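Unit 5: File Formats and Long-Term Access
Notes for the desktop production course, section B
Instructor: Loredana Zanetti
Revised 8/19/26

5.1 What this unit covers

Units 3 and 4 dealt with making a document on a desktop computer. This one deals with opening it again years later. Students who have worked on one platform for their whole career tend to underestimate how much of a file depends on the program that wrote it, the fonts that were installed at the time, and the system underneath both.

Read the Moser handout before class. The section on resource forks is hard going on a first pass and will be covered again in lab.

5.2 Terms

Native format. The format a program writes by default. It keeps everything the program knows about the document, including layers, guides, undo states in some cases, and links to outside files.

Interchange format. A format meant to be read by more than one program. It usually drops some of what the native format holds.

Container. A file that holds other files or streams. Two containers with the same extension can hold very different contents, and a player that opens one may refuse the other.

Linked asset. A picture, sound or font that the document points to but does not hold. If the path breaks, the document opens with a placeholder or a low-resolution preview.

Embedded asset. The same material stored inside the document. File size goes up and the path problem goes away.

5.3 Three ways a file stops opening

The program is gone. The maker has closed or dropped the product, and the last version will not run on a current system. The Sendisska page layout files used in lab are in this group. Sendisska never wrote an interchange format, so the only route out is to run the old program on an old system and print to a page description file.

The program is still sold but has dropped the old format. Kamel reads its own files back to version 16 and no further. Anything older has to pass through version 16 first, be saved, and then be opened in the current release. Expect text reflow at each step. Compare line endings on every page, not only the first.

The storage is at fault. The format is fine and the disk is not. Magnetic media, writable optical discs and flash drives fail in different ways and give different warnings. Flash gives the least.
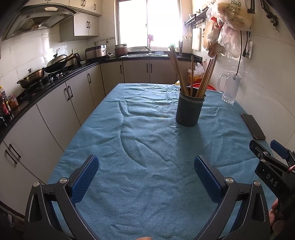

5.4 Working procedure for an old project folder

1. Copy the whole folder to a working disk before opening anything. Lock the original.

2. List the files with type, size and modification date. Do not trust extensions. On older Mac systems the type was stored apart from the name, and many files from that period have no extension at all.

3. Sort the list into native files, linked assets, fonts and output files. Output files are often the most useful items in the folder, as they show what the finished page looked like.

4. Install the fonts from the folder only. A newer font with the same name may have different widths, and the layout will shift without any warning from the program.

5. Open one native file. Note each message the program shows, word for word.

6. Save under a new name. Never write over the working copy.

7. Export to two formats, one that keeps the look of the page and one that keeps the text.

8. Compare the exports against the old output file.

5.5 Audio and video projects

Session files hold edits, not sound. A session moved without its audio folder is a list of cuts with nothing to cut. Plug-in settings are stored by name and version, and a missing plug-in leaves a gap in the signal path that may not be obvious on playback. Where a part depends on a plug-in, render it to a plain audio file at the full length of the session, starting at zero.

Eberhard recommends rendering every track this way at the close of a project. For a session of 30 tracks the space needed is small by current standards. The Wikström reader, chapter 2, gives the bit depth and sample rate tables. Use the second table. The first was withdrawn in the July printing and some copies still carry it.

5.6 Lab assignment

Each pair receives one project folder from the Skullis set. Follow 5.4 through step 8 and hand in the file list, the message log and both exports. Folder 21 has a damaged font suitcase, and pairs working on it should substitute the copy on the lab server and say so in the log.

Adeel Magsi runs the Wednesday lab and can unlock the older machines. Questions about grading go to Johanna Zwahlen.

Reading for Unit 6: Wikström, chapter on color profiles, up to the section on proofing.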